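How to keep score and file results for a small card tournament

Most store tournaments that run late do so over paperwork. The games finish on time, then a result slip goes missing, two players both think they won the third game, and the next round waits. The steps below are the ones we use for Grorneo nights at Trevimside, and they should suit any two-player card game played in best-of-three matches.

What you need

A printed player list, a pad of result slips, a box to put the slips in, a clock everyone can see, and one person to enter results. A laptop is handy but you can do the whole thing on paper with up to 16 players.

Before round one

1. Close sign-up at a set time and stick to it. We close at 6:45 pm for a 7 pm start.

2. Read the list of names out loud. Anyone who doesn't answer gets crossed off before pairings are made. It is much easier to add a latecomer with a first-round loss than to remove a no-show from pairings that are already on the wall.

3. Number the tables. Tape the numbers down at the corner so they don't get moved with the playmats.

4. Give each player their running number if your league uses one. Ours are printed on the membership card. Write the number on the slip as well as the name. We have had two players with the same first name and last initial, and the numbers sorted it out.

Filling in the slip

Each slip has the round, the table, both names, games won by each player, games drawn, and two lines for initials. The winner fills it in, the loser checks it, and both of them initial it before anyone picks up their cards. A slip with one set of initials goes back to the table.

Write games, not just the match result. A 2-0 and a 2-1 are worth the same match points but they matter for tiebreakers later on.

If a player wants to drop out, they tick the drop box on the slip. Telling the judge in passing doesn't count, and it's how people end up paired against an empty chair.

Points and tiebreakers

Award 3 points for a match win, 1 for a draw and 0 for a loss. A bye counts as a 2-0 win. When players are level on points, compare them in this order:

- average match-win percentage of their opponents
- their own game-win percentage
- average game-win percentage of their opponents

Byes are left out when you work out opponents' percentages. If you're on paper, only calculate the tiebreakers you need. There is no point working them out for the whole room when the only tie that affects prizes is for second place.

Calling time

When the clock runs out, call it once, loudly. The player whose turn it is finishes that turn and the table plays five more. Write the turn count on the back of the slip with a mark for each turn. If a game is unfinished after that, it's a draw.

Entering results

Enter slips in table order and read each one back before saving. Keep the paper until the standings have been posted and the players have had ten minutes to look them over. After that the result stands, and you can pair the next round.

At the end of the night, clip the slips together by round, put the final standings on top and file them by month. Ours from April are still in the drawer, and we've gone back to them twice.

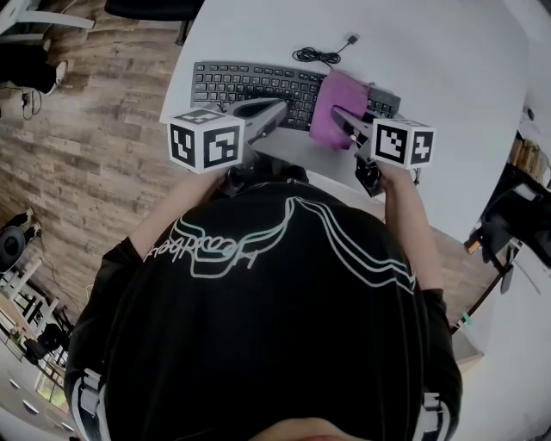 Black hood, mint-green print on the back.

If you find a mistake after the next round has started, don't re-pair. Fix the record, tell both players and carry on.

Comments (3)

Marty
Do you let players keep their own life totals on dice? We had an argument over a bumped die last month and went to pen and paper for everyone.

Wagner Figueiredo
Pen and paper here too, Marty. Dice are fine for counters on cards. Both players write down both totals, and if they don't match we go back through the turns.

Odau
Useful page, thanks. Could you put up the slip as something we can print, four to a sheet? Ours is a photocopy of a photocopy and the drop box has nearly disappeared.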